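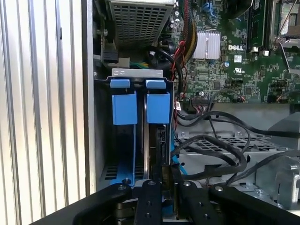 Hooman Heydari would like it known that a desktop with blue drive handles has never once asked him to sign in. Taltmont, his favourite refurbisher, agrees, and this June will open the Emetti Bench, where owners can take the side off an old tower and swap a hard drive themselves.

The bench has room for 39 machines and a drawer of 300 screws, most of which fit something. Sessions run 2 hours. Labour is your own, so complaints about it should be directed inward.

**Bookings:** Mojtaba Nazari, Taltmont front counter, after 2 p.m. Bring the computer. Leave the monitor at home.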